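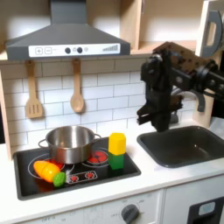

Toy Library on Borell Street Gets Its Saturdays Back

By Anikó Barta
8/15/26

Good news for anybody with small kids and a rainy weekend ahead: the Dedlow Toy Library is open on Saturdays again, starting this morning. I went over at nine with my niece and there was already a line down the steps (mostly strollers, a couple of very patient grandpas).

The library dropped its weekend hours in April when the old lease ran out and everything had to move across town to the former Lehtinen shoe store. I missed it more than I expected! Weekday hours are fine if you're home, but I'm not, and neither are most of the parents I know.

Sirkka Lindqvist, who runs the place, told me the shelves now hold 984 toys and games, all of them tagged and ready to go out. Membership is at 2429 families, up 83 since the move. She seemed a little stunned by that last number. 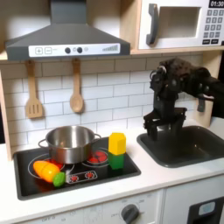 What you can borrow

Same deal as before. A membership is $24 a year and you can take four things home for three weeks. Puzzles and board games go back in their own bags, please, with all the pieces. Big items like play kitchens, train tables and the climbing arch have to be reserved by phone, and you'll want a car with a decent trunk. I once tried to get a dollhouse home on the Garov bus and I don't recommend it.

Pretend play is still what goes out fastest, Lindqvist said, and the waiting list for the larger sets runs into next month.
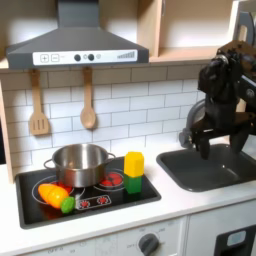

She's hoping to shorten it with a donation day later this fall, so if you've got something in good shape that your kids have outgrown, hang on to it. No stuffed animals, and nothing that needs a charger you've lost.

Saturday hours are 9 to 1, use the side door on Borell. Parking behind the building is free but tight. My niece went home with a marble run and a drum, so my sister may be calling me later.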